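Household Organization, Unit 4: Clearing and Resetting a Small Table
Instructor: Senga Gillies
Prelley Adult Learning, Room 2

Read this before the practical. Bring the Kotmont worksheet from last week, filled in.

1. The basin method

A small table that gets used for everything collects everything. Snacks, chargers, packaging and toys end up side by side, and wiping gets put off. In this unit we use one wide plastic basin as a holding place. Things go into the basin first and get sorted later. The basin can stay on the table if the floor is not clean.

Start with food. Check whether each packet is sealed. Sealed packets go to the pantry group. Open ones are finished, clipped shut or thrown out the same day.
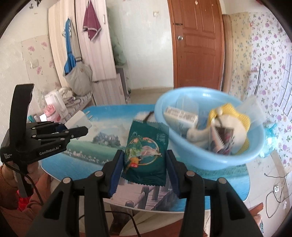
Fig. 1. Snack packet held over the table, with the blue basin to the right.

Soft toys should not share a basin with food for longer than the sort takes. If a plush item has gone in with packets and cups, take it out first and shake it off outdoors. Boxes go in flat side down. Cups go to the sink even if they look clean.

2. Small electrical items

Adapters and power bricks are the items most often put away without a place. Unplug them before you begin. Keep each one with its cord if it has one, and label it with masking tape: the device name and the room. Layug (see reading) suggests one shoebox per household. In the October group most people needed two.

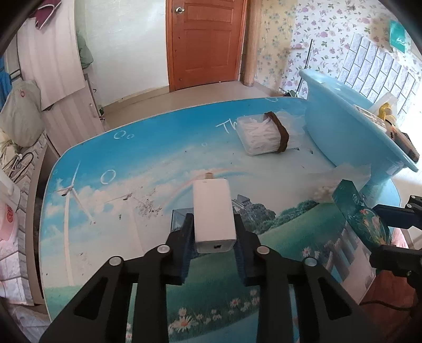 Do not put adapters in the basin if there is any water in it. Set them on a dry shelf until the table is finished.

3. Crumbs and the surface

Brush before you wipe. A wet cloth on crumbs makes paste, and on a printed tabletop it is hard to see what you missed. Work from the far side toward yourself and catch the crumbs in a dustpan. Then use a damp cloth, then a dry one. Run a finger under the rim as well.

Lift the basin and clean where it stood.

Reading: Ronaldo Layug, The Wainwright Notes on Tidying, chapter 2.

Last updated: June 2025
Contact: Prelley Adult Learning front office
Back to top
This site uses cookies. Accept / Manage settings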